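Consumer Claims and Evidence
Notes for session 2: Comfort, and how it gets sold
Z. Dinsa

Read these before the session. They follow the order of the talk but leave out most of the arguments we will have in the room. Bring the Cancombe reading with you, marked up.

Where we left off

Last time we looked at words that can be tested and words that can't. "Waterproof to a stated depth" can be tested. "Breathable" can be tested, though the seller rarely tells you which test. "Supportive" is where the trouble begins. Ask three people what a supportive shoe does and you will hear about arches, ankles, and a general feeling of being looked after. A seller can use the word all day and never be caught out, and I suspect that is why the word is so popular.

Comfort is harder still. It is a real thing and people can report on it. But a report of comfort is made by a person who has just paid, or is about to, or has been handed the product by someone smiling. Keep that in mind when you read any figure for satisfaction.

The Tevon leaflet

The leaflet in your packet says that a panel of 200 wearers found the Tevon insole "more comfortable." More comfortable than what? The leaflet doesn't say. It could be a bare floor. It could be the worn-out insole they walked in with, in which case any new insole might have won. We also don't know how the panel was picked, how long they wore the thing, or what the other choices on the form were.

Write down the comparison you would want to see. Most of you will write "another new insole at a similar price." Good. Now ask who would pay for that study, and whether they would publish it if the cheap one came out ahead.

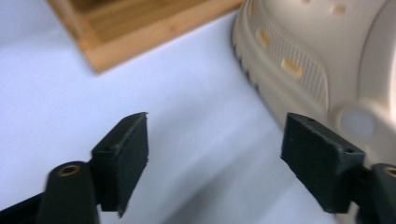 Some students tell me this is unfair, and that a leaflet isn't a journal article. I agree that it isn't. But the leaflet borrows the manners of one, with its panel and its numbers, and it should have to pay for the loan. If Tevon wants to say "we think you'll like these," it is free to say so and I have no complaint.

Breaking in

Stendeleo tells buyers to expect a breaking-in period of 2 weeks. Think about what this does to the evidence. Anyone who hates the shoes on the first day is told to wait. By the end, some have given them away and don't answer the survey. The ones left are the ones whose feet put up with it. A high score from that group tells you very little about what will happen to you.

The usual name for this is dropout bias. It turns up in diet plans, language courses and mattress trials as well, and I don't trust any of those scores until I see how many people started.

The Raptis case

Raptis printed a letter from a foot specialist, unnamed, who called the design "natural." I have never found a meaning for that word that survives a second question. Bare feet are natural. So are blisters.

For next time

Pick one claim from any product you own. Copy it exactly. Then write one page on what would have to be true for the claim to be false. If you can't think of anything, say so, and explain what the claim is doing there.

Pages are due 13th May. I don't take late ones.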